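Cable fault stops the book lessons at Dollunberg, and the fix is a good one

Work is back in full swing at the Sfeir workshop in Dollunberg after a wiring fault put a stop to one of the most cheerful robot projects in the region. The team teaches robot arms to handle children's books, picking them up by a corner, turning them over and putting them away without creasing a page, and it had been enjoying a splendid run until the fault came to light in September.

The teaching is done by hand. A person sits or stands at a table with a gripper in each fist and does the job as they would like the robot to do it, and the movements of both grippers are recorded through the cables that run back from the handles. It is lovely to watch! There is none of the stiff, start-and-stop motion people expect from a robot lab, just somebody quietly tidying up picture books with a pair of black pincers.

The trouble was in the left-hand cable. Where it leaves the gripper it has to bend every time the wrist turns, and after weeks of bending one of the wires inside had started to break up. It never failed completely, which would have been spotted in minutes. It dropped out for a fraction of a second when the wrist was twisted right over, and the recording software filled in the missing piece by holding the last good value. On the screen the jaws looked steady. In real life they were often still closing.

Nothing seemed wrong until the robot arm was given its lessons to copy. It did very well with thin books and then, on the fourth morning of trials, it lifted a hardback by the corner, tilted it and opened its jaws early. The book went over the side of the table and the arm carried on to the end of its move with nothing in its grip. No one was hurt, as the arm works behind a barrier and everyone was on the right side of it, but the stop button was pressed at once and the trials were called off for the day.

"My heart sank for the book first and the robot second," said Tamer Majali, who runs the floor. "Then we ran it again with a foam block and it did exactly the same thing in exactly the same place, and I have to say I was delighted, because a fault that repeats is a fault you can find."

Finding it took the rest of the week. The motors were checked, then the software, and then Bilal Harb had the bright idea of playing a recording back with the lab's sound meter software, which turns the gripper signal into a hum. A healthy recording gives one smooth note that rises and falls. The bad ones had little flat patches in them, plain as anything once you heard them (he has been playing them to visitors ever since, with great pride). All of the flat patches came from the left hand.

Of the 329 recordings made on that cable, 157 turned out to have at least one drop-out. Those have been taken out of the lessons and are being done again from scratch. The rest were listened to from start to finish before they were let back in, a job shared among anyone in the building with a spare hour and a set of headphones.

New cables have come from Dilter, the supplier in Romport, with a longer sleeve at the handle end to spread the bend. They are also being run along the forearm now so that the wrist is not pulling against the weight of the lead. The software has changed as well. If the signal goes missing, even for a blink, the recording stops and a buzzer sounds, and the person at the table starts that book over.
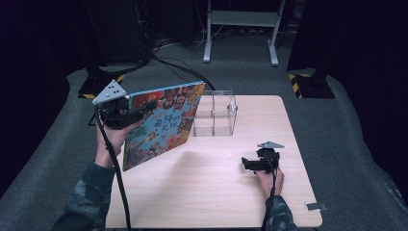
A picture book held by one corner in the left-hand gripper at the lesson table.

The arm itself has been given a new rule too. It will no longer open its jaws in mid-air unless it has been told that a drop is wanted, and if it loses track of what it is holding it stays still and waits for somebody to come and look. Mr Majali says this should have been in from the beginning and he is glad it is in now.

Since the restart on 8th October the team has recorded 80 new lessons without a single buzz, and the hardbacks are back on the list. The arm will not be allowed near them until the full set has been redone. In the meantime it is practising with foam blocks, and Mr Harb reports that it is getting very good at them.

The workshop would be pleased to hear from other groups using wired hand grippers who have seen the same kind of drop-out, and will send the sound trick to anyone who asks. Donations of sturdy picture books, in any language, are welcome at the front desk.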